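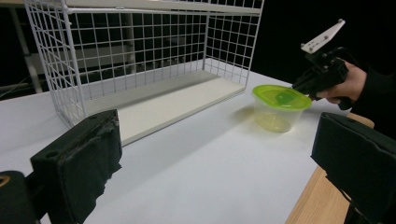 Ticket 438: Left and right gripper streams drift apart during two-handed lid demonstrations
Project: Saxena
Component: hand-held grippers, recording
Opened by: Oona Kallio
Status: Closed, fix confirmed
Priority: Medium

Summary
Demonstrations on the container and shelf task replay with the right gripper closing late on the lid. The recorded video looks normal for each hand on its own. The fault only shows when both streams are lined up and played to the arms.

Setup
Two hand-held grippers, one operator. White table, white wire-mesh shelf unit, clear plastic container with a green lid. Recording software is Watano, current build. Replay is on the Tasus pair of arms in the next bay. No changes to the arms during this ticket.

Steps to reproduce
Start a session and leave both grippers switched on for at least half an hour.
Record a demonstration in which one hand grips the lid by the rim and the other steadies the body of the container.
Export and replay at half speed.
Compare the moment of jaw closure on the right with the matching point on the left.

Expected: both hands arrive at the container as demonstrated.
Actual: right hand arrives late. The left has already begun to pull, the container slides and the right closes on air or on the corner of the lid.

Log

09:40
Went through the September batch. 69 demonstrations recorded, nearly all of the early ones replay correctly. The late ones do not. Lag grows over the session, so a fixed offset in the export settings is ruled out.

10:15
Checked jaw width readings on both grippers with the calibration block. Both within tolerance. Finger pads on the left unit are worn and should be changed, but this has no bearing on timing. Raised separately.

10:50
Swapped the grippers between hands. The lag moved with the unit. It is the gripper and not the side, the cable or the operator.

11:30
Restarted the right unit only, recorded again straight away. Lag gone. Left it running over lunch with no recording.

13:20
Recorded again. Lag back. Clock on the right unit is running slow against the host. Watano takes the host time once at power-on and never asks again, so any error in the unit's own clock builds up until the next restart.

13:45
Reply from Utident support, pasted in short: the unit firmware can be told to take the host time at the start of each recording. The option is off by default. They ask that it be set on both units, as mixing the two modes will give a jump between hands.

14:10
Option set on both. First attempt failed with a time-out on the left unit. Cause was an old firmware on that unit. Updated, retried, accepted.

15:30
Left both units on for over an hour, then recorded a short run of lid grips, pulling from the rim as before. Replayed at half speed and then at full speed. Jaw closure matches on both hands. No sliding of the container on replay.

15:55
Second point, found while watching the replays. In 2 of the demonstrations the operator regrips the lid part way through the pull. The arms copy this faithfully and drop it. These are not timing faults and the new setting will not help. Marked as rejected in the batch list, reason "regrip".

Resolution
Clock drift on the right gripper, made visible by a single time check at power-on. Fixed by turning on the per-recording time check on both units and bringing the left unit up to the same firmware.

What to do with the old data
Demonstrations from the first part of the session may be kept. The remainder must be recorded again. We looked at stretching the right stream to fit, but the drift is not even and the corrected files still missed the rim on replay.

Follow-up
Add a clock comparison to the start-of-session check sheet. Owner: Oona.
Change the worn pads. Separate ticket.
Ask for a warning in Watano when the two units report different firmware. Sent, no answer yet.

Closed by: Oona Kallio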